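재생 끊김 및 트랙 경계 무음 문제 처리 기록
제품: Silto 음원 라이브러리 서버
대상: Brerneck 레이블 아카이브, 심포닉/파워 메탈 카탈로그
접수일: 2021-07-10
우선순위: 보통
상태: 종료(후속 항목 2건 별도 분리)

1. 접수 내용

Brerneck 측에서 라이브러리 이전 후 연속 재생 시 트랙 사이에 짧은 무음이 삽입된다고 신고함. 서곡에서 본곡으로 바로 이어지는 앨범에서 두드러지며, 콘셉트 앨범 Krūmiņa 전곡에서 재현된다고 함. 이전 서버에서는 같은 파일이 끊김 없이 재생되었음. 추가로 합창 파트가 많은 곡 일부에서 음량이 갑자기 낮아진다는 신고가 같은 건에 포함됨.

신고자가 첨부한 정보:
라이브러리 총 트랙 수 3,509
무음이 확인된 트랙 119
형식은 FLAC, 16비트/44.1kHz 및 24비트/96kHz 혼재
재생 클라이언트는 Etum 데스크톱, Etum 모바일

2. 재현

시험 서버에 Krūmiņa 앨범 디렉터리를 복사하여 동일 설정으로 색인함. Etum 데스크톱에서 1번 트랙 종료 직전으로 이동한 뒤 2번 트랙으로 넘어가는 구간을 녹음함. 현악 지속음이 경계에서 끊기고 무음 후 다시 시작됨. 신고 내용과 일치함.

같은 파일을 서버를 거치지 않고 로컬에서 직접 재생하면 무음 없음. 파일 자체의 손상 가능성은 낮다고 판단함. FLAC 무결성 검사도 전부 통과함.

트랜스코딩을 끄고 원본 스트림을 강제한 경우에도 무음 없음. 트랜스코딩을 켜면 재현됨. 원인 범위를 서버의 변환 단계로 좁힘.

3. 1차 조치

변환 프로필 확인 결과, 이전 과정에서 기본 프로필이 MP3로 되돌아가 있었음. MP3 변환 시 인코더 지연과 끝부분 패딩이 발생하며, 정상적이라면 클라이언트가 헤더의 지연 정보를 읽어 해당 구간을 잘라냄. 스트리밍 방식으로 변환할 때는 파일 길이가 확정되기 전에 헤더가 전송되므로 이 정보가 비어 있음.

기본 프로필을 Opus로 변경하고 변환 캐시를 비운 뒤 재시험함. 결과:
Etum 데스크톱: 무음 없음
Etum 모바일: 일부 트랙에서 계속 발생

무음 확인 트랙 목록을 다시 돌린 결과, 모바일에서 두 트랙만 정상으로 바뀌고 117개 트랙은 그대로였음. 프로필 변경만으로는 모바일 쪽이 해결되지 않음.

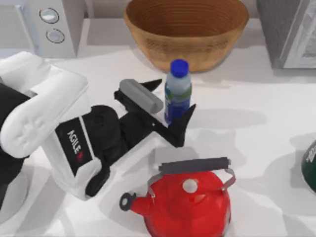
모바일 클라이언트 로그를 상세 수준으로 올려 수집함. 다음 트랙을 미리 받는 요청이 현재 트랙 종료 후에야 발생하고 있었음. 관련 줄은 다음과 같음.

prefetch: next item deferred, reason=cache_budget
decoder: end of stream
prefetch: request issued
decoder: start, gap_ms=3000

gap_ms 값은 3,000으로 고정되어 있음. 네트워크 상태를 바꾸어도 값이 달라지지 않으므로 실제 지연 측정치가 아니라 대기 시간 상한으로 보임. 클라이언트의 캐시 한도를 확인하니 최소값으로 설정되어 있었고, 24비트/96kHz 원본의 예상 크기를 기준으로 한도를 계산하여 다음 트랙 예약을 거부하고 있었음. 변환 후 크기가 훨씬 작더라도 원본 크기로 판정함. 데스크톱은 캐시 한도가 기본적으로 커서 증상이 나타나지 않음.

4. 2차 조치

모바일 캐시 한도를 상향하고 앱을 완전히 종료한 뒤 다시 실행함. 설정 화면에서 값만 바꾸면 실행 중인 재생 엔진에 반영되지 않음. 재실행 후 로그에서 cache_budget 사유가 사라졌고, 다음 트랙 요청이 현재 트랙 재생 중에 발생함. 117개 트랙 모두 경계 무음이 없어짐.

시험 구간은 서곡에서 1번 본곡으로 넘어가는 부분, 내레이션 뒤에 더블 베이스 드럼이 바로 들어오는 부분, 마지막 곡의 3부 구성 경계로 잡음. 세 구간 모두 파형상 연속으로 확인됨.

5. 음량 저하 건

별도 원인으로 확인됨. ReplayGain 태그에 앨범 값과 트랙 값이 섞여 있었음. 앨범 단위로 들을 때는 앨범 값을 써야 하나, 해당 곡들은 앨범 값이 누락되어 서버가 트랙 값으로 대체함. 합창과 오케스트라가 겹쳐 평균 음량이 높은 곡은 트랙 값의 감쇄 폭이 커서, 앞 곡보다 작게 들리게 됨.

조치 순서:
ㄱ. 앨범 값이 없는 파일 추출
ㄴ. 디스크 단위가 아닌 앨범 전체 단위로 다시 스캔
ㄷ. 태그 기록 후 서버 전체 재색인
ㄹ. 클라이언트의 게인 모드를 자동에서 앨범으로 변경

2장 구성 앨범은 디스크별로 폴더가 나뉘어 있어 스캐너가 서로 다른 앨범으로 인식했음. ALBUM 태그에 붙어 있던 디스크 표기를 삭제하고 DISCNUMBER로 옮긴 뒤 정상 계산됨. 일본반 보너스 트랙은 별도 앨범으로 유지해 달라는 요청이 있어 손대지 않음.

6. 신고자 회신 및 확인

Brerneck에서 Krūmiņa 전곡을 데스크톱과 모바일 양쪽으로 재생하여 이상 없음을 회신함. 음량 편차도 해소되었다고 함. 다만 아티스트 정렬에서 장음 부호와 연음 부호가 있는 이름이 목록 맨 끝으로 밀린다는 문의가 추가됨. 정렬 규칙이 유니코드 코드포인트 순으로 되어 있는 것이 원인으로 추정되며, 본 건과 무관하므로 분리함.

7. 최종 설정값

기본 변환 프로필: Opus
원본 스트림 허용: 내부망 한정
모바일 캐시 한도: 최대
게인 모드: 앨범
게인 정보 없음: 보정하지 않음
크로스페이드: 끔

크로스페이드는 반드시 꺼 둘 것. 켜져 있으면 경계가 겹쳐 재생되어 무음 여부를 판별할 수 없음.

8. 남은 항목

후속 1: 정렬 규칙을 로캘 기반으로 변경 가능한지 확인. 담당 미정.
후속 2: 캐시 한도 판정이 원본 크기를 기준으로 하는 문제를 Etum 클라이언트 쪽 결함으로 등록. 재현 로그 첨부 완료. 수정판은 11월 배포분에 포함 예정이며, 그 전까지는 한도 상향으로 우회함.

서버를 다시 이전할 경우 변환 프로필이 기본값으로 초기화되는 현상이 재발할 수 있음. 이전 직후 프로필 항목을 먼저 확인하고, 변경했다면 캐시를 비운 다음 재생 시험을 진행할 것.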